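Living Rooms, One Cushion at a Time

The open day at Jonemeo's workshop in Otgate ran from 11 until the last visitors left. The company wants a home robot that can tidy a living room, and it starts with people doing the work by hand.

Visitors took turns at a green sofa, straightening its cushions while a head camera recorded. Each turn lasted 30 seconds. Staff asked for an ordinary pace – most people went too fast at first.

Jonemeo has 500 recordings of sofas so far and wants 1000 before it moves on to beds. The robot itself was shown in the next room, where it put a pillow on a chair, slowly, and then did it again. The next open day is Thu 16 July. 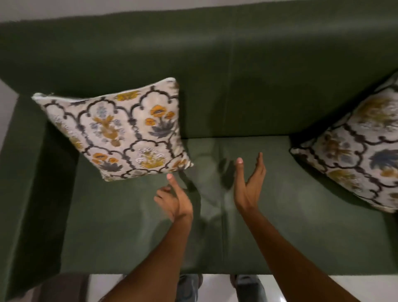 Reaching for the patterned cushions on the sofa in Otgate.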